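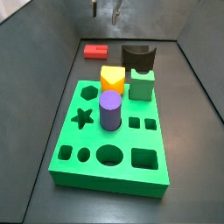 Notebook, 16 March 2025: hole matching and the yellow block

Sunday, so I had the box to myself and didn't have to book it. The plan was to finish the hole detector and then get the planner to stop doing silly things with the foam board. I got through the first and made a decent dent in the second.

Where we were on Friday evening: Diris (the perception side) was finding the board every time but mixing up the recesses. Green foam with darker green pockets is a rotten thing to segment on colour, and once the board is turned so a corner points at the camera, the near row of cutouts squashes up and the rounded square starts to look an awful lot like the small circle next to it. I'd been fitting outlines in image space, like an idiot. Now I find the top face first, flatten it out, and only then look for holes. Much happier! The star and the hexagon come out beautifully. The two little squares side by side used to get merged into one long slot, and they've stayed separate all day.

The big circle on the near edge is still a pain. You can see lighter floor at the bottom of it, so the depth of shadow isn't the same as in the big square, and my "is this a pocket" score drops. I've loosened the threshold for anything large and round. It's a bodge and I've put a comment in the code saying so.

Filled holes

This was the bit I'd been putting off. With the purple cylinder standing up in the board, Diris used to report a purple circle on the surface AND an empty round hole underneath it, and Arar would then merrily plan to put something in the hole. Arar believes whatever it's told, that's the trouble with it. So each hole now carries a state (empty, filled, unsure) and the planner has to leave unsure ones alone until it gets another look. The check is simple: if a tall thing's base overlaps the outline, and there's no gap wider than a thin crescent of shadow, call it filled.

I ran it over 286 saved views. Wrong on 12, and most of those were pieces leaning near a hole without being in it. I can live with that for now.

The yellow block

My nemesis. Yellow top, orange sides, pointed at one end, and the colour model splits it into two objects unless the two bits are forced together. Worse, when it's straddling the far edge of the board, partly over the foam and partly over the floor, the pose fit can't decide which surface it belongs to. It flips between the two heights from one cycle to the next, and the grasp target hops up and down with it. I've added a third option, "across an edge", which takes the height from the top face and ignores whatever is underneath. The hopping stopped straight away. I haven't tested it with the block tilted.

Grasp order

With the black arch, the notched green piece and the yellow one bunched together at the back, Arar kept choosing the arch first, right in the middle of the muddle. The cost was all travel distance and no elbow room. I've added a clearance term (weight 24, picked by fiddling) and it now goes for the red channel piece first, off on the left where the fingers can open properly on both sides. Then yellow, then green, then the arch. Sensible order, I'd have done the same by hand.

One annoyance: the clearance term makes planning slower, 507 ms on the worst layout. Fine while I'm poking at it, too slow if we want to replan during the approach. I suspect it's rebuilding the collision shapes every call when it could keep them.

To do

Cache the collision shapes and time it again.
Tilted yellow block, several angles.
Stop the notch in the green piece being read as a hole (it did this twice, both with the notch facing the camera).
Write up the hole states for Thygesen before they change their message format again.
Push the branch. I've left it uncommitted, tut tut.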